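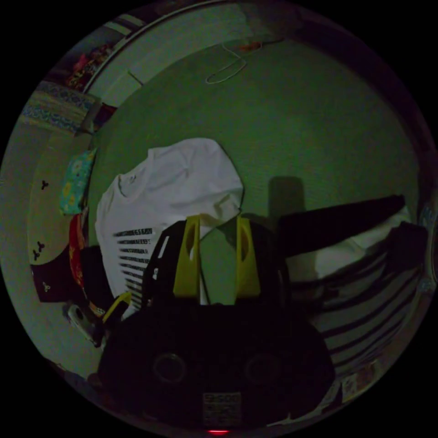 Mendora House — Room Inspection, Clothing and Textiles
Room: 204
Inspector: Mareike Brandes
Month: November

1. Heater is free of clothing and towels. OK
Comment: The nearest cloth is the curtain. I tied it back.

2. Way from bed to door is clear. OK

3. Clothes are folded or hung. NOT OK
Comment: White T-shirt with black print is laid out, not folded. A striped garment lies in a heap next to it. I did not move anything. Please sort before the evening round.

4. Iron is unplugged and put on its stand. Not applicable
Comment: The tenant does not keep an iron. The shared one is in the laundry room, see sheet for that room.

5. Extension cord is not under fabric. OK
Comment: Label says 900 W maximum. Please do not connect a clothes dryer to it.

6. Smoke detector answers to the test button. OK
Comment: I pressed it for 3 seconds — the sound is loud enough in the corridor also.

Result: Passed with one remark (point 3).
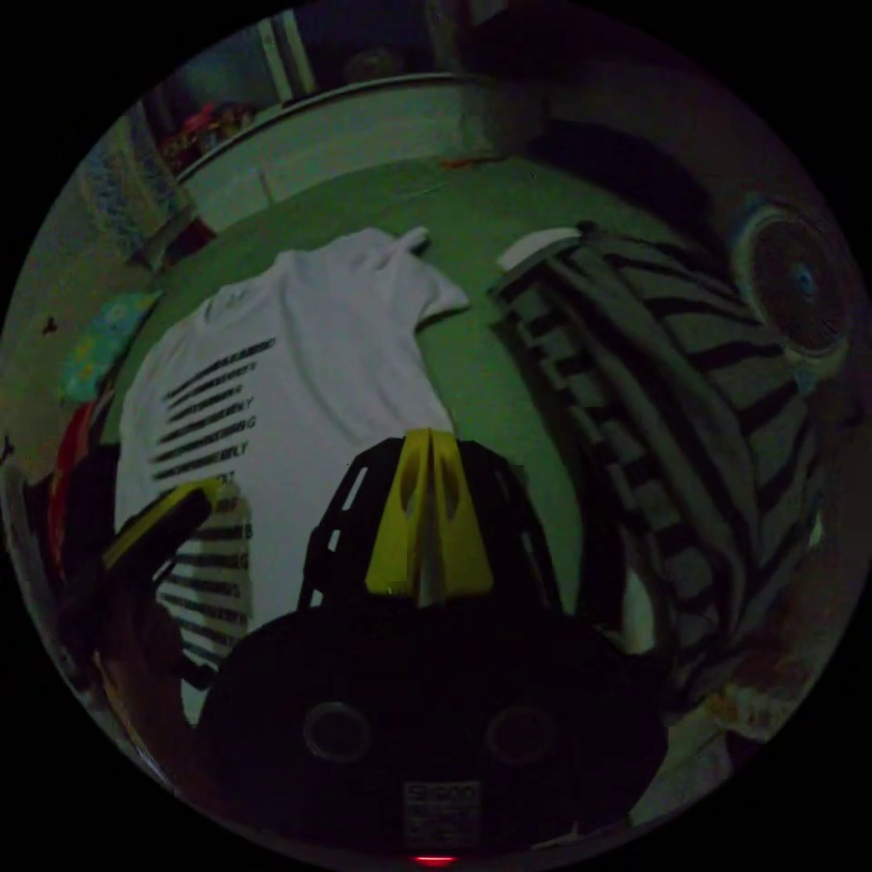

Tatsuya Yagi asked in the comments to have point 3 changed to "OK with remark", as clothes that are being sorted should not count the same as clothes on a heater. I discussed it with Nadège Gautier and we leave it as it is for this month. The next form will have a separate line for it.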